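Nudby Laundry Notes

A README for the folding set, spare-bedroom branch

Maintained by Wing-yan Chung. Complaints to Gangadharan Varghese, who enjoys them.

What this is

Nudby is a collection of short recordings of people folding ordinary clothes on ordinary beds. There are 100 recordings in this branch, nearly all of them T-shirts, plus a written note for each one giving the garment, the surface and how the folder felt about the result. The feelings column began as a joke and is now the most requested part of the set.

The other branches cover tables and one ironing board. The ironing board branch is short. We don't discuss it.

Why beds

Folding guides love a table. The clothes in guides are also new, square and apparently starched by angels. At home the laundry gets dumped on the bed, and the bed is soft, so any crease you press into a shirt goes down into the mattress and comes back up as a suggestion. Sheets wrinkle along with the shirt. Sleeves go where they like.

Kwan-ho Kao argued for a board under the sheet. He was outvoted, and he has kept the board.

What's on the bed besides the shirt

Whatever was there. Early on we cleared everything away before each session, and the result looked like a hotel that had given up on guests. Now the rule is that the middle of the bed belongs to the garment and the edges belong to life: phones, a charging cable, a watch, a bracelet, a stray white thing that may well be a sock. Please don't write to tell us the bed is untidy. Pao-chu's mother already has. 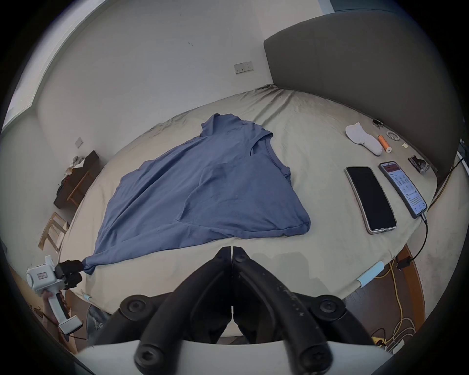

The note field called "state" has 5 permitted values: heap, spread, twisted, half folded, folded. "Spread" means you could tell a stranger which end the neck was. "Twisted" means the body of the shirt has been dragged to a point or has rolled over itself, even if the collar is lying there looking innocent. When a shirt is both, the note says twisted. Pessimism ages better.

"Folded" is looser than you may want. It means the folder stopped and would put the thing in a drawer. Several entries marked folded would be called a parcel by anyone else.

The fold

Most people in the set use the same one, give or take an argument:

Pull the shirt out by its corners until the hem is more or less straight.
Smooth from the collar down.
Bring one side in toward the middle, then lay the sleeve back.
Do the other side and pretend they match.
Bring the hem up to the collar, and fold again if your drawer is shallow.

Chun-hung Mak does it in thirds from the hem. His entries have "mak" in the notes field so you can drop them or study them, depending on your temperament.

Known problems

Blue shirts are overrepresented. We own a lot of blue shirts.

The sheet color is logged as "beige" throughout, which covers several things a paint shop would charge extra to tell apart.

Socks are never logged as garments in this branch. A pair turned up in 2 notes from July and has been taken out again.

"Driltero" in the older notes is our first name for the bed surface code. It means nothing. Read it as "bed, soft."

Feelings are self-reported, usually before lunch.

Changes

7th January: state values cut from 20 to 5, after Pao-chu Tsang asked us all to define "slumped" and got a different answer from each of us.

Before that: spelling of "hem" corrected in the places where it said "him."

Using it

Fine for teaching, research and settling household disputes. If you publish anything, cite it as Nudby Laundry Notes, bed branch, and say which state values you used. Old notes with the longer list are kept in the archive folder. New entries are welcome if they follow the note format, and towels should go to the Arkico branch, where Kwan-ho is waiting with his board.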